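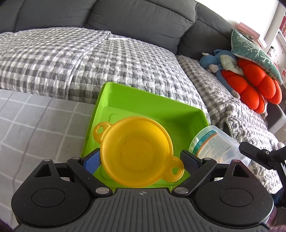

4장. 손잡이형 그리퍼 점검과 첫 기록

이 장은 3장까지의 조립을 마친 Drallov 손잡이형 그리퍼를 집이나 공용 작업실에서 처음 써 보는 순서를 다룬다. 로봇 팔에 다는 방법은 6장에 있다. 출력 부품의 치수는 Utby 작업실의 프린터에 맞춘 값이므로 다른 프린터를 쓴 경우 부록 나의 공차표를 먼저 확인한다.

4.1 준비물

조립이 끝난 그리퍼 본체
육각 렌치와 소형 십자드라이버
예비 손가락 패드 한 쌍
테두리가 있는 플라스틱 쟁반
가벼운 물건 몇 가지(플라스틱 그릇, 면봉 통, 천 인형 등)
기록용 노트북과 케이블

깨지는 그릇, 액체가 든 용기, 날이 있는 도구는 이 장에서 쓰지 않는다.

4.2 링크와 패드 점검

1. 전원을 끄고 케이블을 모두 뺀다.
2. 좌우 손가락 아래쪽 회전축의 나사를 확인한다. 손가락을 앞뒤로 흔들어 유격이 느껴지면 렌치를 4분의 1바퀴씩 돌려 조인다.
3. 손가락을 끝까지 벌렸다가 천천히 오므린다. 중간에 걸리면 링크를 분리해 출력물의 거스러미를 사포로 정리한다.
4. 패드 가장자리를 손톱으로 밀어 본다. 들뜬 곳이 있으면 떼어 내고 접착면을 닦은 뒤 새로 붙인다.
5. 카메라 암의 작은 나사를 조인다. 암의 각도는 손가락 끝이 화면 안에 들어오는 위치에 고정한다.

주의: 회전축 나사를 지나치게 조이면 손가락이 제자리로 돌아오지 않는다. 나사 고정제는 유격 조정이 끝난 다음에 바른다.

참고: 좌우 패드는 색이나 재질이 달라도 된다. 다만 두께가 다르면 물건이 한쪽으로 밀리므로 두께는 맞춘다. 시제품에서는 Iker Montes가 두께 차이를 잡으려고 얇은 고무판을 덧댔고, 그 방법은 부록 다에 적어 두었다.

4.3 작업 자리 만들기

1. 소파나 침대처럼 푹신한 곳도 괜찮다. 쟁반을 놓고 손으로 눌러 크게 기울지 않는지 본다.
2. 그릇을 쟁반 안에 놓고, 나머지 물건은 쟁반 주변에 둔다.
3. 손목을 돌렸을 때 케이블이 당기지 않도록 여유를 남긴다.
4. 창이나 조명이 카메라에 바로 들어오면 자리를 돌린다.

푹신한 바닥에서는 물건을 누르는 힘이 아래로 빠진다. 그릇을 집을 때 위에서 누르지 말고 옆에서 손가락을 접근시킨다.

4.4 첫 기록

1. 노트북을 켜고 케이블을 연결한 다음 기록 프로그램을 실행한다.
2. 그리퍼를 두 손으로 들고 손가락을 벌린 상태에서 시작 단추를 누른다. 표시등이 초록색으로 바뀔 때까지 움직이지 않는다.
3. 그릇의 벽이나 손잡이를 두 패드 사이에 두고 천천히 오므린다. 손잡이가 납작한 그릇은 손잡이 면이 패드와 나란해야 덜 미끄러진다.
4. 그릇을 쟁반 테두리보다 조금 높게 들었다가 같은 자리에 내려놓는다.
5. 손가락을 완전히 벌린 뒤 정지 단추를 누른다.
6. 같은 동작을 40회 반복한다. 10회마다 쉬면서 회전축 나사를 다시 확인한다.

주의: 기록 중에는 원판과 손가락 링크 사이에 손을 넣지 않는다. 어린이가 있는 집에서는 사용 후 본체를 선반 위에 보관한다.

4.5 결과 확인

기록 폴더를 열어 파일 수가 반복 횟수와 같은지 본다. 한 회의 길이는 약 5초가 보통이며, 이보다 훨씬 짧은 파일은 시작 단추가 두 번 눌린 경우가 많으니 지운다. 영상에서 손가락 끝이 흔들려 보이면 카메라 암을, 벌어진 폭의 값이 튀면 센서 커넥터를 점검한다.

그릇이 계속 빠지면 패드를 마른 천으로 닦고 다시 해 본다. 그래도 빠지면 예비 패드로 바꾼다. 패드를 바꾼 뒤에는 손가락을 맞닿게 하고 영점을 다시 잡는다. 영점 설정은 5장 첫머리에 있다.

4장 작성: Trinidad Marín
시험 및 교정: Yaa Acheampong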